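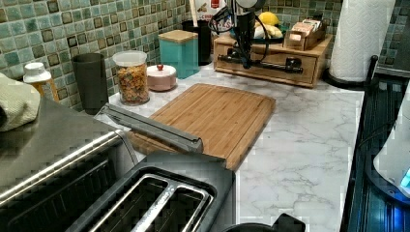
# Chapter 5: Heat in the Home

Most of the energy used in a house ends up as heat. Some of it is wanted, as in a radiator or an oven, and some of it is a by-product, as in the warm back of a fridge or the casing of a television. In the last chapter we looked at energy as something that can be stored and transferred. In this one we follow it through walls, pans, pipes and air.

By the end of the chapter you should be able to explain the difference between heat and temperature, describe conduction, convection and radiation using particles and waves, and read a simple heat-loss table for a building. The calculations come in Section 5.4. You will need your notes on specific heat capacity from Chapter 4.

## Before you start

Write short answers to these in your exercise book. Leave space under each one, as you will come back to them at the end of the chapter.

- Why does a metal spoon left in soup get hot at the handle when a wooden one hardly does?
- Why is the top floor of a house often warmer than the ground floor?
- Why does a wool jumper keep you warm if it has no heat source in it?

## 5.1 Heat and temperature

Temperature tells us how hot or cold something is. We measure it with a thermometer, in degrees Celsius or in kelvin. Heat is energy on the move from a hotter place to a colder one, and we measure it in joules.

The two are easy to mix up in everyday speech. A bath of warm water has a lower temperature than a lit match, but it would have to give out far more energy to cool to room temperature. The bath contains a great many more particles, and all of them are moving a little faster than they would in a cold bath.

When two objects at different temperatures touch, energy passes from the hotter one to the colder one until both are at the same temperature. We then say they are in **thermal equilibrium**. Everything left in an unheated room overnight comes close to this state. A stone worktop and a wooden board on top of it will show nearly the same reading on a thermometer in the morning, yet the stone feels much colder to the hand. Your hand is warmer than both. Stone carries energy away from your skin faster than wood does, and your skin responds to that loss.

Ainhoa Herrero and Mingxuan Deng tested this for a school project in Hemel one September. They left a steel tray, a ceramic tile and a piece of pine in a classroom overnight and asked 15 pupils to put them in order from coldest to warmest by touch. Most put the steel first and the pine last. The thermometer showed no difference between the three. Their method is given as Practical 5A, with one change: the samples must be the same thickness.

## Key words

**Conductor:** a material that lets heat pass through it easily. Copper and aluminium are good conductors. Stainless steel is a poorer one, though still much better than wood.

**Insulator:** a material that lets heat pass through it only slowly. Wood, cork, dry cloth and trapped air are all insulators.

**Radiant heat:** energy carried by infrared waves. It needs no material to travel through. The glowing elements of a toaster brown bread mainly in this way.

**Convection current:** the movement of a liquid or gas caused by differences in density. Warm air in an oven rises and cooler air sinks to take its place.

A kitchen is a good place to look for all four, and many of the worked examples in this chapter are set in one.

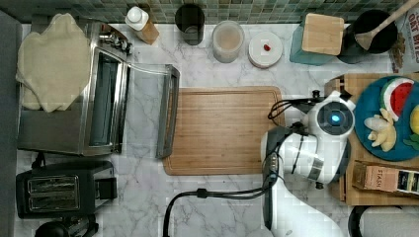
## 5.2 Conduction

In a solid, the particles are held in fixed positions but they vibrate. Heat one end of a solid bar and the particles at that end vibrate more strongly. They pass some of this energy to their neighbours, which pass it on in turn, and the temperature rises along the bar.

Metals have a second and faster way of doing this. They contain free electrons, which can move through the whole piece of metal and carry energy with them.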